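Chapter 4
Food at Home: Buying, Storing, Wasting Less

Savvas Dimitriou

Start with the fridge. Most household waste begins there, or on the shelf next to it. In the Virkik survey 46 homes kept a diary through April. Milk came top of the thrown-out list, then bread, then salad. Eggs hardly showed up at all.

Key words: shelf life, use-by, best-before, rotation.

Why milk? Opened, forgotten, bought again. The Petridis family poured away about 17 cartons in a year, mostly half full. More on them in section 4.2.
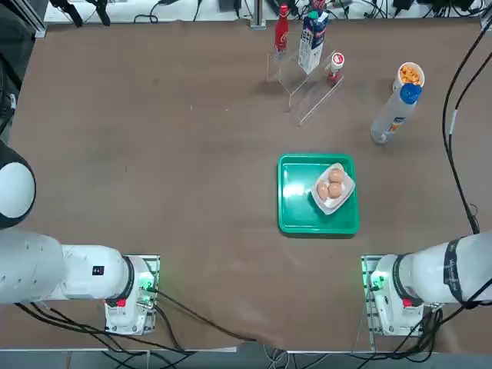
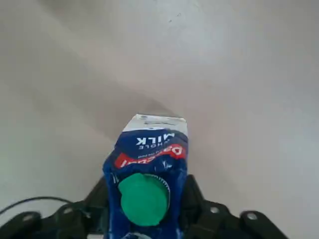

A carton of whole milk.
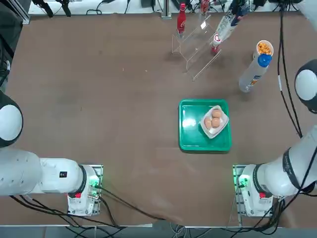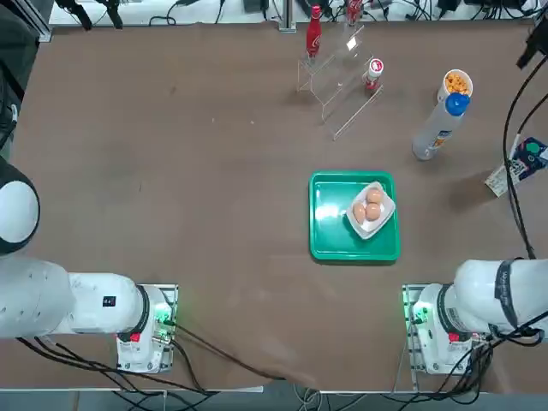
4.1 Reading the date

Two kinds of date, and people mix them up all the time. Use-by is about safety. Best-before is about quality, so taste, texture, color. Learn the diference before you go on, the excercises at the end depend on it.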